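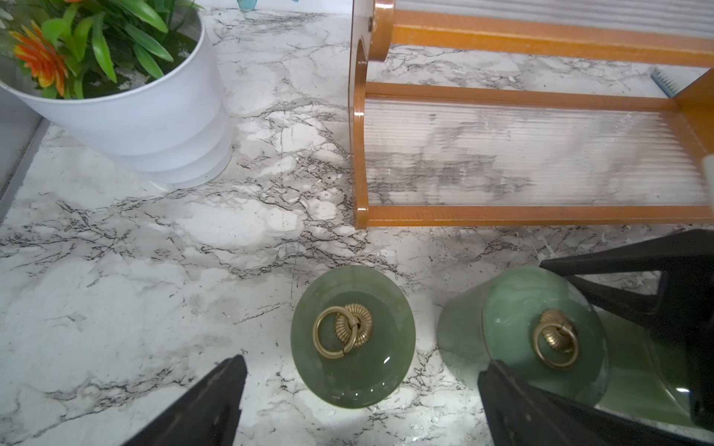

I spent most of last weekend on the wrist camera mount and I think it is finally done. This is the third version. The first was printed too thin and flexed whenever the arm changed direction, and the second blocked the cable for the gripper motor. The new one bolts straight to the wrist plate with 2 screws and leaves enough room to get a hex key in from the side.

For anyone new to the blog, the arm is a six-joint kit I have been building on and off in the spare room and at the Gurkus workshop, where I have a membership and a shelf. I call the project Amundsen. The goal is modest. I want it to pick up a small item from a cluttered surface and put it down again without knocking over the neighbours.

The camera sits close to the fingers and looks down past them. On the old mount I could only see the tips once they were nearly touching something, and I was lining up by guesswork. Now both dark grey fingers are in view at the bottom of the picture, so I have something to steer by.

I have been practising on the two green containers with the gold-coloured ring pulls. They are harder than they look. The lids are shiny, and from above they come out as rounded ovals with bright spots on them, which my edge finder likes to treat as separate objects. The countertop doesn't help. It is white marble pattern with black and grey veins all over, and the first time I ran the software on it I got 30 detections, nearly all of them veins. I have since raised the threshold and added a blur step. It is better but still picks up the odd dark patch.

The clear ribbed panel in the base of the wooden rack is the other problem. The veins show through it blurred and distorted, and the software has no idea what to do with that. For now I mask off that part of the view by hand. Guilan Qian from the workshop suggested a cheap polarizing filter. I have one on order.

A few notes on the fingers, as someone asked in the comments in May. They are printed in black filament that comes out dark grey under bright light. The left one is a plain wedge that tapers to a point. The right one is bulkier and takes up a lot more of the view. I would like to slim it down, but the arm segment and the lower jaw both have to stay stiff, and every time I take material off I lose grip. I may try aluminium for the upper piece.

Wiring is still untidy. I moved the camera lead to the outside of the forearm and tied it down every 3 centimetres – not pretty, but it no longer snags on the elbow. The motor driver got a new fuse holder too, after I pinched a wire in the old one.

Still on the list:

Slow the closing speed near the lids
Redo the wrist calibration with the new mount
Write a proper stop routine instead of pulling the plug
Order more M3 screws

I'll post the mount files once I have cleaned up the fillets. If you are using a different wrist plate, check the hole spacing before you print.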